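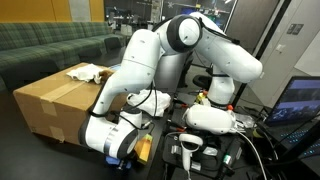 # 책상 주변의 전선을 정리하는 방법

글쓴이: Tülin Kozan
2022-09-05

저는 한국에 와서 Ornus라는 공동 작업실에서 일하고 있습니다. 4월에 자리를 옮기면서 책상 밑의 전선을 처음부터 다시 정리했습니다. 그때 메모한 것을 순서대로 적습니다. 한국어가 저의 모국어가 아니어서 표현이 조금 딱딱할 수 있습니다.

## 준비물

- 벨크로 타이 (폭이 좁은 것과 넓은 것)
- 이름표용 종이테이프와 유성펜
- 멀티탭을 넣을 수 있는 선반이나 바구니
- 접착식 전선 클립
- 마른 천
- 줄자

플라스틱 케이블 타이도 쓸 수 있지만 저는 추천하지 않습니다. 한번 조이면 가위로 잘라야 하고, 자르다가 전선 껍질에 상처를 낸 적이 있습니다. 저는 Maltent 벨크로 타이를 썼습니다. 동네 가게에서 997원에 할인하는 것을 샀는데, 다른 제품도 괜찮습니다.

## 1. 전원을 끄고 모두 뽑기

컴퓨터를 종료하고, 멀티탭의 스위치를 끈 다음에 플러그를 뽑습니다. 플러그를 뽑을 때는 선을 잡지 말고 머리 부분을 잡으십시오. 뽑기 전에 휴대폰으로 뒷면을 찍어 두면 다시 꽂을 때 편합니다. 모니터가 두 대인 분은 꼭 찍으시기 바랍니다.

뽑은 선은 바닥에 길게 펴 놓고 마른 천으로 먼지를 닦습니다. 이때 껍질이 갈라진 선이나 플러그가 갈색으로 변한 선이 나오면 다시 쓰지 마십시오. 저는 오래된 Lumetti 스탠드의 선이 그런 상태여서 버렸습니다.

## 2. 이름표 붙이기

종이테이프를 손가락 두 마디 정도로 잘라 선을 감싸고, 양쪽 끝을 서로 붙여서 깃발 모양으로 만듭니다. 거기에 기기 이름을 씁니다. 이름표는 선의 양쪽 끝에 모두 있어야 합니다. 한쪽에만 붙이면 나중에 책상 밑에서 선을 하나씩 당겨 보게 됩니다.

"검은 선"이나 "긴 선"처럼 쓰지 말고 "모니터 왼쪽", "프린터"처럼 쓰는 것이 좋습니다.

## 3. 길이 재기

기기를 제자리에 놓고 멀티탭까지의 거리를 줄자로 잽니다. 책상 모서리를 따라 돌아가는 길이로 재야 합니다. 여기에 30cm를 더한 길이가 저에게는 제일 적당했습니다. 여유가 없으면 모니터를 조금만 돌려도 플러그가 당겨집니다.

높이가 바뀌는 책상은 제일 높게 올린 상태에서 재십시오. 저는 이것을 모르고 낮은 상태에서 재었다가 전부 다시 묶었습니다.

## 4. 묶기

전원선과 신호선(모니터, 랜선, USB)은 따로 묶습니다. 섞어서 묶어도 대부분 문제는 없지만, 나중에 선 하나를 바꿀 때 많이 번거롭습니다.

남는 선은 접어서 누르지 말고 손바닥보다 조금 큰 원으로 감습니다. 다만 전기난로처럼 전기를 많이 쓰는 기기의 선은 감지 말고 펴서 쓰십시오. 감은 선에 열이 모일 수 있습니다.

벨크로 타이의 간격은 약 20cm로 했습니다. 손가락 하나가 들어갈 만큼 느슨하게 묶으면 됩니다.

## 5. 책상에 고정하기

멀티탭은 바닥에 두지 않고 책상 밑 선반에 올립니다. 청소할 때 물이 닿지 않고, 발에도 걸리지 않습니다. 접착식 클립은 붙일 자리를 깨끗이 닦고 나서 60초 동안 누릅니다. 선은 바로 끼우지 말고 다음 날 끼우십시오. 제가 산 클립 중에서 3개는 이렇게 하지 않아서 그날 저녁에 떨어졌습니다.

클립을 처음 붙이는 위치는 책상 뒤쪽 모서리가 좋습니다. 앞쪽에 붙이면 무릎에 닿습니다.

## 6. 다시 연결하고 확인하기

찍어 둔 사진을 보면서 하나씩 꽂습니다. 전원을 켜기 전에 다음을 확인합니다.

- 플러그가 끝까지 들어갔는지
- 의자 바퀴가 지나가는 곳에 선이 없는지
- 책상을 올리고 내릴 때 당겨지는 선이 없는지
- 멀티탭에 다른 멀티탭을 연결하지 않았는지

## 자주 쓰는 충전선은 어떻게 하나

휴대폰 충전선은 묶음에 넣지 않았습니다. 옆자리의 Ese Ojo 씨는 책상 위에 클립을 하나 더 붙여서 충전선 끝만 걸어 둡니다. 저도 따라 해 보았는데 선이 뒤로 떨어지지 않아서 계속 그렇게 쓰고 있습니다.

새 기기를 살 때마다 이름표부터 붙이고, 남은 타이와 테이프는 서랍 하나에 같이 넣어 두십시오.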